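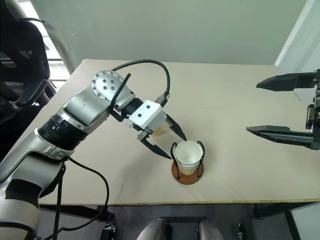
## May, bench notes: paper cups and wire holder

Continuing the cup comparison for the break room order. Holder is the black wire one. Vira wants a decision on cup stock before the Surlow order goes in, so this entry covers fit and stability only. Print and lids are Oksana's.

**Fit in the holder**

- White cup goes in without force and comes out the same way. Ran 22 insertions, no crushed rims.
- Two of those went in tilted. Both times the cup had been started from one side. Lower it straight and let go late.
- Tan cup is a different batch (Fulanik). Slightly stiffer wall by feel, not measured. Do not mix with the white ones when logging.
- Holder walks on the tabletop if the cup is pushed in at an angle. Rubber dots under the base would fix it. Zakhar has a sheet in the drawer under the scale.

**Standing on the bare table**

Empty cups tip easily, as expected. Nudged at the rim, they go over before they slide. Nudged low, near the base, they slide first. With 100 ml of water the difference mostly goes away. Did not test on the seam between the table panels. Vitalii thinks it matters, I doubt it, but it should be ruled out. 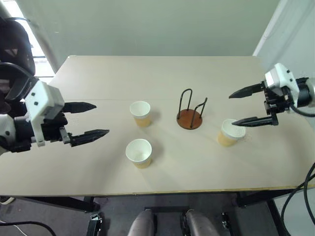 Spacing was the other question. At 10 cm center to center there was room to lift one cup without touching its neighbor. Closer than that I clipped a rim twice and had to restart the row. Keep 10 cm as the default and mark it on the table with pencil, not tape. Tape leaves an edge that the bases catch on.

Rims: checked under the lamp after the last run. One cup had a soft spot opposite the side seam. Discarded, replaced from the same sleeve, noted on the sheet.

**Open items**

- Repeat insertions with the tan batch, same count.
- Tipping with the cup in the holder, empty and filled. Not started.
- Ask Inna whether the Sustholm sleeves are still in storage. The label said 16 to a sleeve, and I want one unopened.
- Hnatiuk sent a second holder with a wider ring. Measure the inner diameter before putting anything in it.

Bench wiped down, sheet is in the blue folder.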